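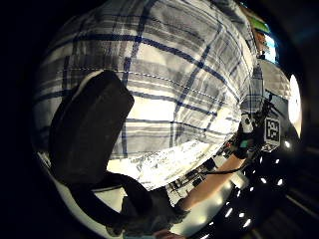 How old should a child be before they walk to school on their own?

Most families round here seem to settle on the last year of primary, so ten or eleven, but it depends far more on the roads than on the birthday. Two children on the same street can be ready a year apart, and if one of them has to cross a dual carriageway then all bets are off.

I've been chewing on this since February, when my youngest announced she was the only person in her class still being walked to the gate (she wasn't, I checked). She moves up to the big school after the summer and I'd quite like her to have done the journey a good few times by then, without me trotting along behind pretending to look in shop windows.

## Working out the route

Our door to the gate is 1460 metres if you go straight down Prendergast Road, and nearly all of that is pavement on both sides. The trouble is the last bit. The school was built in 1858, when traffic meant a horse, and the entrance opens onto a lane so narrow that two cars can't pass without one of them putting a wheel on the kerb. At half past eight in the morning it's horrible!

So we sat down and looked for other ways in.

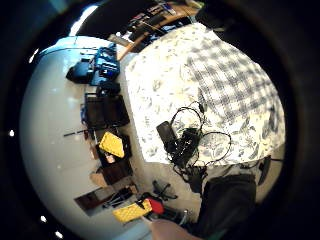
There are three routes from our side of Gimside and she wanted to try every one of them. We drew them out on the back of an envelope, and with all the little detours she insisted on (the friend's house, the corner shop, the cat) it ended up looking like the loops of black cable lying on the quilt, all going round each other and one strand wandering off over the side. We rubbed most of it out. What was left was the path behind the allotments, which adds a few minutes but comes out at the zebra crossing.

I walked it myself first, at the proper time of day, and I'd really recommend doing that. A road I'd only ever seen at eleven in the morning was a completely different road at twenty past eight. There was a van parked right across the dropped kerb, and the bin lorry was reversing out of Silalberg Close with schoolchildren going round it on either side.
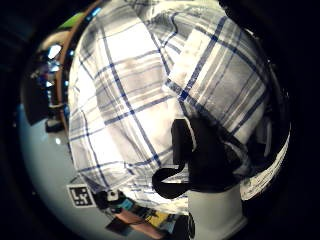 After that we did it together four or five times, with her in front and me not allowed to speak. I found this very hard. She's good at looking, but she has a habit of stepping off the kerb and then looking, and we had words over it on the way home. Next time she stopped properly at every single one and gave me a very smug face each time.

Then I dropped back. First I waved her off at the allotment gate, then at the postbox, and then last week at our own front door - and I went back in and washed up the same mug twice. 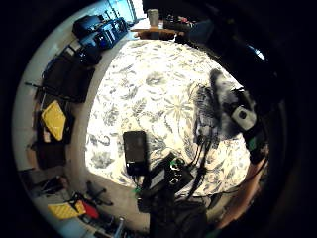 ## What we agreed

- She goes the allotment way, even if she's late.
- Phone stays in the bag until she's through the gate. It's for emergencies and for nothing else.
- If her friend isn't at the corner, she carries on and doesn't wait.
- If something feels wrong she goes into the shop or back to the school office, whichever is nearer.
- She tells me if she changes her mind about any of it. I won't make a fuss.

I've also written to the council about the parking on the lane and had a nice automatic reply dated July 15, 2023. If anyone else at that end of town fancies writing too, please do, and mention the dropped kerb. I'll put their answer up here when I get a proper one.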